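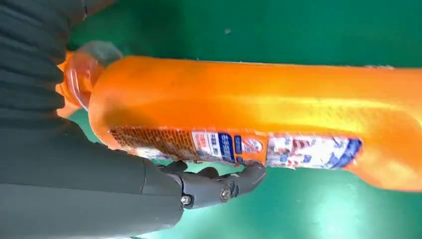 Robot packer at Zollalville plant would not let go

ZOLLALVILLE - A two-armed robot being tried out on the bottle line at Grendden's plant was shut off for most of an afternoon in April after it picked up a bottle, carried it to the right spot, and then declined to release it.

The grip was gentle enough that the bottle survived. The schedule did not. According to a report the company posted on Tuesday, August 9, 2022, the hand stayed closed for 46 minutes while the control screen showed it as open, ready and available for work.

"It was very confident," said Ditte Kjærgaard, who runs the trial for Grendden. "I have worked with people like that."

The report blames a position sensor in one finger. When the sensor drifted, the software, a package called Ivik, took the last good reading as the current one and saw no reason to try again. The arm then went looking for its next bottle with the first one still in hand, and knocked 2 others off the mat before operator Zane Rebane hit the stop button.

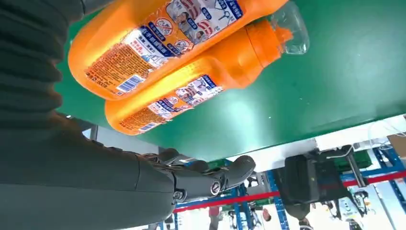

Was anyone hurt?
The company says there were no injuries, and that the operator was outside the marked zone when the arm swung.

The safety side of the report is less funny. The stop button cut power to the arms, as it should, but the fingers are built to hold their position when power is lost, so that a robot doesn't drop things on people's feet. That left staff with a locked hand and no quick way to open it. The manual release turned out to be a small screw behind the wrist, described on page 366 of the handbook. The handbook was in a locked office. The key was with Asger Stougaard, and Asger Stougaard was at the dentist.

Grendden has now fixed a printed copy of the release steps to the cell and added a check that compares the finger's reported position with the current drawn by its motor. If the two disagree, the arm is supposed to freeze and say so on the screen.
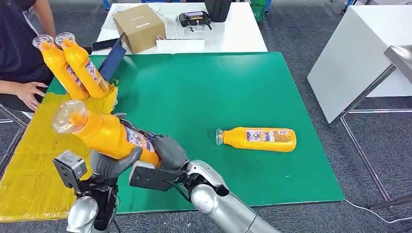 The check has tripped 3 times so far. Two were real faults, both minor. The other was a loose connector, which Kjærgaard is counting as a success - the arm stopped, and the message on the screen was even correct.

Juhl, the firm that supplied the hands, is replacing the finger sensors at its own cost. Its service manager, Benedikt Bühler, said the part had performed well in testing, and that testing would be changed.

The trial continues on the day shift only. Bottles handled during the fault were set aside, and Stougaard has had a second key cut.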